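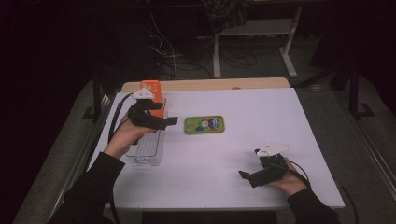 Ellow Repair and Swap Club
Minutes of the meeting held 22/11/2025

1. Apologies and last minutes
Apologies were received from two members. The April minutes were agreed with one correction: the Kimaro screen protectors went to the Gavano branch and should not have been listed as ours.

2. Phone case rack for the swap table
A really good discussion, the liveliest of the evening. The clear slotted rack was liked by everyone who spoke. Cases stand up in it, so people can flick through them like records, and you can still see the colours through the sides. The meeting agreed to buy 5 more at the next Trovo order. The green case with the cartoon face on it was much admired and two members have already asked for it — names to go in the hat as usual. It was felt that picture cases should lie flat at the front where the printing shows.

3. Sorting and labelling
The swap stock list now runs to 41 cases, which is splendid for a first year. Plenty of them came in with no model written on them, and sorting by size alone has led to returns. 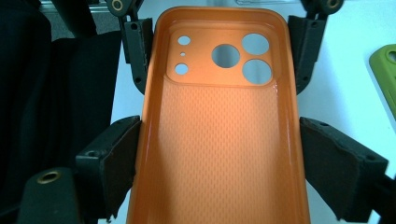
Matching a case to its phone was taken next. Members thought we should go by the camera end first and the length second. The orange one makes the point nicely: six openings in the raised part, three large and three small, so a phone with a plain pair of lenses is ruled out straight away. Agreed to draw a simple chart of cut-out layouts and keep it with the rack. It was also suggested that the textured inside on that case would be a devil for trapping grit, and that cases like it get a soft brush before going out.

4. Money
Balance stands at £3,393 after hall hire. Swap donations are well up and the meeting was delighted.

5. Any other business
Doors to open at 8 for the next swap evening. Spare labels wanted — any size.

Actions: rack order, cut-out chart, soft brushes.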